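**Community Help Desk > Clinical Skills > Practice Materials and Technique**

## Interrupted stitches on a practice pad: spacing, edge position and tail length

**Question submitted by:** Skills Room Coordinator, regional teaching center
**Status:** Answered (3 replies)

Our center maintains a small suturing room for trainees on the robotic pathway. Participants close a straight incision in a skin-like pad with simple interrupted stitches, using the needle driver on one side and whichever second instrument the supervisor has approved. The written guide we inherited is brief. It states that the closure should be "even and secure" and offers nothing further. Two supervisors now assess the same exercise differently, and trainees have raised this with us in writing.

The pads are purchased from Kikero. They have a firm surface with a softer layer beneath, and the incision is made by our own staff before each session. Each participant is allotted 20 minutes. The room was set up in May.

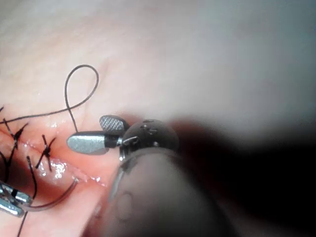
The principal disagreement concerns the wound edges. One supervisor, Mr. Radosław Wysocka, prefers the edges to be turned slightly outward along the full length of the closure and will return a pad to the trainee if they lie flat. The second supervisor accepts a flat closure, provided that there is no gap. Both positions seem reasonable to those of us who do not operate.

We would be grateful for guidance on the following points:

1. Should slight eversion of the edges be a requirement at the introductory level, or a matter for comment only?
2. Is there a recognized rule for the distance between stitches which can be applied without a ruler?
3. How long should the tails be left, and should trimming be assessed at all?
4. Should a pad be closed once only, or may the same incision be reopened and used again?

We have searched the earlier threads on this site and found material on needle choice, but very little on assessment. A reply that could be quoted in our revised guide would be especially welcome.

---

## Answer 1 (accepted)

**Submitted by:** Huw Rowlands, skills program lead

I will take your four points in order. The remarks apply to simple interrupted stitches in a practice pad and should not be read as advice on the care of patients.

**Edge position.** I recommend that slight eversion be taught from the first session and commented upon, but that it not be a condition of passing until the second assessment. Beginners who are told that they must evert the edges tend to overtighten the knot, and the pad then puckers. The correct habit is formed at the moment of entry. The needle should enter the surface at a right angle and travel through the depth of the pad on the curve of the wrist, with an equal bite on the far side. If the bite is deeper than it is wide, the edges will usually rise a little without any special effort. A shallow, wide bite rolls them inward, and no amount of adjustment to the knot will correct it.

Your two supervisors may be closer than they believe. Inversion is the fault that matters. A flat closure with good contact can be accepted at the introductory level with a written remark, and I would ask Mr. Wysocka whether he could agree to that wording.

**Spacing.** The customary rule is that the distance between neighboring stitches should match the full width of one stitch, measured from entry to exit. This requires no ruler and adjusts itself to the size of the bite. Trainees should be asked to look at the whole closure before placing each new stitch -- many do not, and the spacing drifts as they near the end of the line.

Some programs have the first stitch placed at the midpoint and then halve each remaining length. Others work from one end to the other. Either is acceptable in a straight incision. I would ask only that your guide name one of them, so that both supervisors are assessing the same exercise. 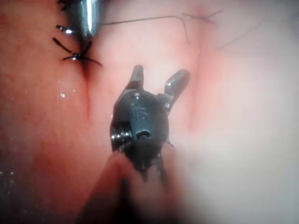 ### Tails and trimming

Tail length should be assessed, but lightly. Tails that are too short may allow the knot to slip. Tails that are too long lie across the next stitch and are easily caught in it. We ask for tails that are even with one another and that stop short of the neighboring knot. In our scoring sheet this item carries the smallest weight of any.

Please also include the cut ends of thread. A discarded piece should be removed from the pad before the next stitch is begun. This is a matter of order in the working area, and it is more easily taught early than corrected later.

### Handling the thread

You did not ask about this, but it bears on all of the above. On a robotic system the operator generally has no useful sense of how hard the thread is being pulled and must judge it by eye. Trainees should be told what to watch for: the behavior of the pad at the entry point, the lie of the thread along its length, and any change in the surface of the strand where it has been grasped.

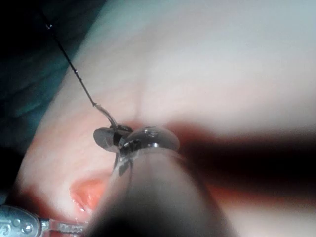

A strand which has been gripped repeatedly at the same place will fray, and a frayed segment should not be built into a knot. Our instruction is to take hold near the end that will be trimmed away. If the working length itself shows wear, the trainee should stop, cut, and begin the stitch with a fresh length. No marks are deducted for doing so. We found that trainees who expected a penalty would continue with damaged thread, and their final knots were poor.

The needle deserves the same care. It should be grasped on the body, well back from the point, and never by the tip when it is drawn out of the pad. Between stitches it should be parked where the operator can see it, and the loose thread should be brought clear of the incision so that it does not pass under the next bite.

### Reuse of pads

I would allow one closure per incision. Once the stitches have been removed, the old needle tracks weaken the edge, and the second trainee is working on an easier or a harder exercise than the first, depending on the material. A fresh incision may be made parallel to the first, provided that a generous margin of unused surface is left between them.

### Suggested wording for your guide

You are welcome to quote the following in full or in part:

- The edges shall meet without a gap and without turning inward. Slight outward turning is preferred.
- The distance between stitches shall be equal to the width of one stitch.
- Each knot shall lie to one side of the incision and shall not rest upon it.
- Tails shall be even and shall not reach the next knot.
- The needle shall remain in view when it is not being passed.
- The instruments shall hold the thread near the end to be trimmed.

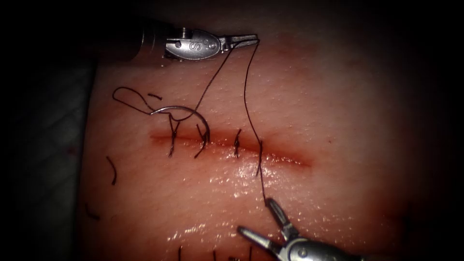

- Cut pieces of thread shall be cleared before the next stitch is placed.
- A damaged strand shall be replaced, without loss of marks.

Where two supervisors still differ after applying these items, we have a third person read the scoring sheet and the finished pad together. It has been needed on very few occasions.

---

## Answer 2

**Submitted by:** Member, simulation services

I agree with most of the accepted answer, with one reservation. The rule on spacing assumes that the bites are consistent, and at the introductory level they frequently are not. A trainee who takes one wide bite and then one narrow bite will have difficulty deciding which of them sets the distance. We draw light dots on either side of the incision for the first two attempts and withdraw them for the third.

The ink should be tested on a corner of the pad beforehand. On the Brakum pads we used previously, it spread along the surface texture and obscured the entry points. The Clindavero pads have given us no such difficulty, although they are stiffer and the edges are harder to evert. That difference should be recorded on the assessment sheet if more than one supplier is in use at your center.

I would also question the 20-minute allotment. If the trainee is expected to stop and replace a worn strand without penalty, then the time must permit it. We book each person for 60 minutes in total, which includes preparation of the pad, the exercise itself, and a short review with the supervisor at the end. This has reduced complaints.

---

## Answer 3

**Submitted by:** Member

We reuse ours until they fall apart and it has not been a problem. Turn the pad over if the back is good. Regarding the tails, our trainees simply cut them all to the same length and the supervisor does not look at them.

---

### Comments on this question

**Skills Room Coordinator (original poster):** Thank you to all three respondents. The suggested wording has been circulated to both supervisors, and Mr. Wysocka has agreed to the sentence on edge position with one amendment: he would like "preferred" to become "expected" from the second assessment onward. The dots will be tried with the next group. Our pads cannot be turned over, as the reverse is bonded to a tray.

**Huw Rowlands:** The amendment is consistent with our own practice. Please state clearly on the form which assessment is being taken, as the two sheets will otherwise look the same.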